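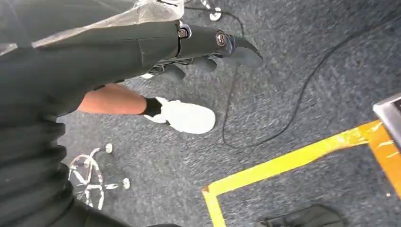
Figure 2. Wrist camera view with the left hand above the carpet and a person's foot below it.

4.2 Detecting people from the wrist

The wrist camera sees the floor whenever the arm hangs low, and in an office that floor is seldom clear. In Figure 2 the fingers are over a white sneaker, with a thin black cable and part of a chair base also in view. The Clullau detector was trained on whole bodies seen from head height, so views like this one give it little to work with.

We labelled 216 wrist images by hand. Ryan Ellwood drew the outlines and a second author checked them. Feet, lower legs and hands were all given the single label "person". Yellow floor tape was left unlabelled, as were cables and furniture.

After training on separate wrist recordings made in June, the Lightfoot model found the person in 92 per cent of the images in which one was present. Most of the misses were dark shoes against dark fabric. The robot's own fingers were wrongly marked as a person in 20 images, nearly all of them with the hand closed. Masking the hand using the joint angles removed most of these errors, but it also hid any foot directly behind the fingers. We therefore left the mask off in the stopping tests of Section 4.3.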